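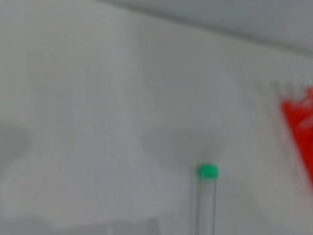

Lobo club update

Print this post | E-mail this post

Monday, January 29, 2024

We spent most of Saturday on the tube task again. The rules for the February meet say the arm has to find a capped test tube, pick it up and set it in a rack within two minutes. Our arm is called Lobo, and so far it is better at the finding than the picking up.

Chrysoula wrote the part that looks for the cap. Green works well for her because it shows up so strongly against a pale background. The tube itself is a different story. It is clear, so whatever is behind it comes right through, and the code loses the sides. For now we find the cap and guess at the rest -- straight down from there.

Stelios has 1,643 pictures saved from the wrist camera and wants 2,000 before he trains anything again. Many of them are blurry. Eamon thinks we should throw those out. I want to keep them, as the arm will see plenty of blur at the meet too. We left it there and ordered pizza.

Grip pressure is still set by hand. Seven is too much and the tube tips when the fingers close. I will try lower settings on Thursday if I can get the room.

Print this post | E-mail this post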